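Plestberg, 25/09/2025

Mendik opens wood floor care service for rented homes

Mendik, the floor care company from Plestberg, starts today a new service for people who live in rented homes and for the landlords who own them. The service has the name Mamus and includes cleaning, oiling and small repairs of wooden floors.

Many tenants do not know which products they may use on an old floor, and they often learn it only when they move out. With Mamus, the tenant and the landlord receive the same written care plan on the first visit. 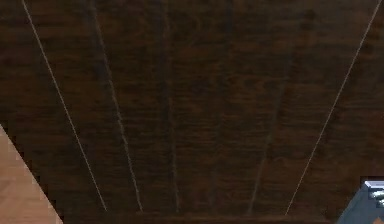
The first visit takes up to 20 minutes and is free of charge. After it, the customer can choose one treatment or a yearly agreement with 12 months of support by telephone.

"We have received many calls from tenants who were worried about their deposit," says Gladys Swai, managing director of Mendik. "We wish that both sides can speak about the floor early, and in a calm way."

The oils for the service come from the family firm Sæther, with which Mendik has worked for several years.
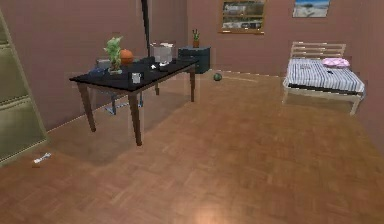

Mendik will first offer Mamus in the centre of Plestberg, where the company already looks after 400 homes. The northern districts will follow in December.

Bookings are open from today at the Mendik shop and by telephone.

Press contact: Benjamín Henríquez, Mendik press office, Plestberg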